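Filed under: Robot learning / How-to

Recording grasp demonstrations without losing the will to live

Lurnumov learns to pick things up by copying people, so somebody has to do the picking up. At Onsri that was mostly Chunhua Yin and me, with a hand-held gripper and 352 demonstrations, of which 300 were fit to train on. The other 52 taught us the steps below.

1. Pick a dull table and one awkward object. Ours was a hairbrush – pale blue, bristly, with no obvious right place to pinch it. Leave a second item standing behind it, so the policy can't assume that anything on a table is fair game.

2. Keep the camera on the gripper, with the fingers in view. The policy needs to see what they are doing, and so will you when you're sorting clips at six in the evening.

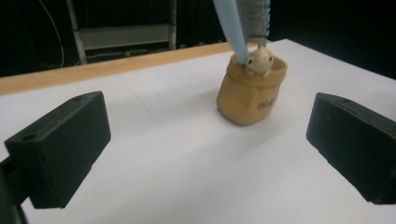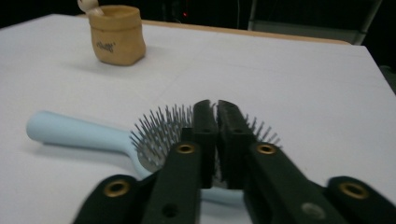 Both views have the tan pot and the black fingers; the second has them closed on the bristles.

3. Vary the approach. Chunhua came in from the left 191 times before either of us noticed, and the policy duly became left-handed.

4. Watch every clip before training. Bin the ones where you dithered – it will learn to dither too, and rather better than you did.

5. Hold back 6 clips per object for testing. Write down which ones.

– Nuanchan Khunthong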